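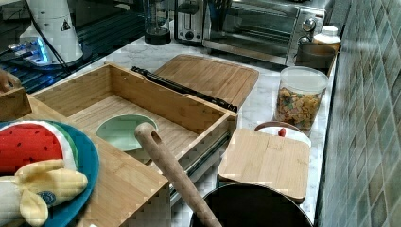
How to clean and reseal the joint between the countertop and the wall

In most kitchens there is one thin line that gets all the water and almost none of the attention. I mean the joint where the countertop meets the wall. After some years the silicone in it becomes yellow, it lifts at the corners, and small black points of mold appear which no cleaner will remove. Then it is time to take it out and make a new one. The work is not difficult, but it asks for patience, and the most of the patience is needed before you open the new tube.

I have done this joint in my own kitchen two times, and once for my neighbor Sunita Quintanilla, who has a much longer counter than I have. The first time I did it badly. I write down the method that I use now.

What you need

One cartridge of neutral-cure sanitary silicone
A caulking gun
A plastic scraper and a sharp utility knife
Silicone remover (gel or paste)
Rubbing alcohol and a roll of paper towels
Painter's tape
A smoothing tool, or a finger in a thin glove
A small bowl of water with one drop of dish soap

Please look carefully at the word "neutral" on the cartridge. The cheaper silicone usually smells of vinegar while it cures, and this type can attack marble and other stones with lime in them. For natural stone you should also check that the cartridge says it does not stain. Some silicones let a little oil go into the stone, and you get a dark border which stays forever.

Step 1. Clear the counter

Move everything away from the wall, also the things that you think are far enough. You will need space for your elbow and for the gun, which is longer than one expects. Unplug what is plugged in near the joint. Wipe the crumbs first dry and then with a damp cloth.

Step 2. Cut out the old silicone

Hold the knife almost flat against the wall and make one long cut along the upper edge of the old bead. Then make a second cut along the counter, with very little pressure. If both cuts are good, you can pull out the old silicone in long strips. It is a satisfying moment.

On glazed tile the blade slides well. On polished stone I don't use the metal blade after the first cut, only the plastic scraper. A scratch in polished stone cannot be wiped away.

Step 3. Remove the rest

There is always a thin film which you don't see but which you can feel with the finger. New silicone does not stick to old silicone, so this film must go. Put the remover on, wait for the time that is written on the package, and scrape again. Test the product first in a corner that is hidden, especially on stone. With mine I wait 40 minutes.

If you find mold behind the old bead, clean it and let the place dry completely. Don't use vinegar on marble, and also not lemon or a bathroom cleaner for lime. They leave dull spots.

Step 4. Dry, and then dry more

This was my mistake in the first year. I cleaned in the morning and put the silicone before lunch. The gap looked dry, but inside was still water, and after 4 months the bead came off like a ribbon. Now I leave the joint open through the whole night. In the morning I wipe it with alcohol and wait until the smell is gone.

Step 5. Put the tape

One line of tape on the wall and one on the counter, with the same distance from the corner everywhere. I leave a quarter of an inch on each side. Press the edges down well, and on tiled walls press also into the grout lines, otherwise the silicone goes under and you get small teeth.

Step 6. Apply the bead

Cut the nozzle at an angle of 45 degrees, and cut it smaller than you believe is right. Begin in the corner, keep the gun moving with the same speed, and try not to stop in the middle. If you must stop, do it where something will stand in front of it later.

A friend of mine, Jarosław Głowacki, pushes the gun away from himself, and I pull it toward me. We have discussed this many times. His beads are as good as mine, so please choose what feels natural for your hand.

Step 7. Smooth it and take off the tape

Wet the tool or the glove in the soap water and go along the bead one time with light pressure. Two times is permitted. More than this makes it worse. Pull off the tape immediately, while the silicone is still soft, at an angle away from the joint. If a small edge stands up, touch it down with a wet finger.

Step 8. Wait

Keep water away for 24 hours, or longer if your cartridge says so. A thick bead in a cool room needs more time. Don't push anything heavy against it during this time – I once had the print of a cutting board in my new joint, and it is still there.

How to choose the color

White is the usual choice, but beside gray or green tile it can look too strong. A light gray that is near to the grout is more forgiving and shows less dirt. Clear silicone seems practical, but it also shows every bubble and whatever was left behind it. If you are not sure, squeeze a little on a piece of paper, let it cure and hold it to the wall by daylight and again in the evening with the lamps on.

To keep it clean afterwards, wipe the joint dry after washing the dishes, and once a week go over it with a mild soap.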